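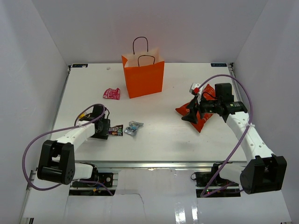

Orange paper carrier with twin arched handles, standing open.

Visit to the Cidberg paper bag works, August 18, 2019

The works makes carriers for shops from reels of kraft paper, white or brown. Bríd Foley, production manager, took our party through the hall in the order the paper travels.

Reels are stored on end at 50 per cent humidity. The paper used on the main line is 113 gsm; a lighter grade is kept for bakery orders. Printing is flexographic with water-based inks. A solid colour over the whole face needs a slower web speed than a logo alone, and the dryer is the limiting part.

The tube is formed over a plate, glued along one side seam and cut to length. Base folding follows. We were shown 2 rejects with the base flap set askew, both from the start of a reel.

Handles are made on a separate unit supplied by Raltis. Twisted cord is glued between paper patches, and the patch is then stuck inside the mouth of the bag. Torbjørn Wallin asked about failures under load. The patch usually peels before the cord breaks.

Finished bags are packed flat, 96 to a carton. The glue store was closed for cleaning and we did not see it. The next visit is planned for November.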